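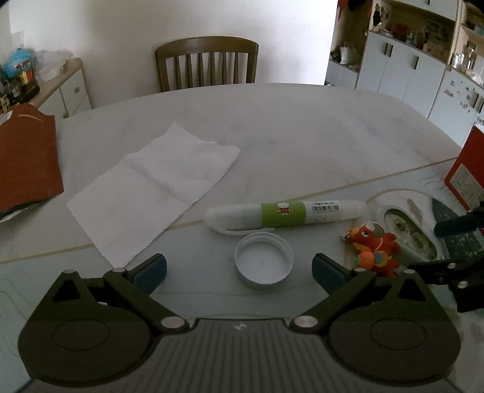
Clearing the dining table

We bought the oval table in October, second hand, from a couple on Drarnwood who were moving into a smaller place. They wanted 800 for it with the chairs and I didn't argue. It has a pale top with faint gray veins like marble, and a thin gold line that runs across it. One side of the line is whitish and the other is a little bluer, with fine wavy lines in it. My sister thinks it's too much. I like it, when I can see it.

Mostly I can't. The table sits between the front door and the kitchen, so whatever comes in gets put down there. Mail, keys, receipts, school stuff. By dinner we push it all to one end and eat at the other.

I started clearing it every night after the dishes, and I've kept it up for most of a month. It takes less time than I thought. The big things go fast because they have a place. The slow part is the small stuff at the end, and it's nearly always the same kind of stuff: a crumpled tissue, a package from the store, a fat white pen with a cartoon label, a lid, a little orange-red animal toy lying on its side.

The tissue goes in the trash. I don't check whether it's clean anymore.

The pen is one of those thick ones with a long clip and a bright green band around the middle. It still has the barcode on it. Pens used to go in a mug on the counter, but the mug was full of dead ones, so I threw out everything that didn't write and moved the rest to the drawer under the phone charger. The thick one fits if I lay it flat.

The lid is the one that bothers me. It's a white plastic screw lid, and I don't know what it belongs to. I tried it on the rice jar, the cotton ball jar and the tub we keep clothespins in. Ulises said to throw it away. I put it in a bag with the other spare lids and wrote the month on the bag. Anything with no jar by spring goes out.

Toys go in a basket by the stairs. I used to carry each one up to the right room and I quit doing that.

My neighbor Zulmira Peixoto does hers differently. She keeps a tray in the middle of the table and lets things pile up on it, and when it's full she deals with it. I tried a tray for a week. We filled it the first day and then started putting things next to it.

The other thing I changed was the chairs. They're brown wood with a curved top rail and slats down the back, and people were hanging coats and bags on them, which then ended up on the table when somebody wanted to sit. I put four hooks by the door, 146 for the set with the board they're mounted on. The coats mostly make it to the hooks now. The bags are still on the floor.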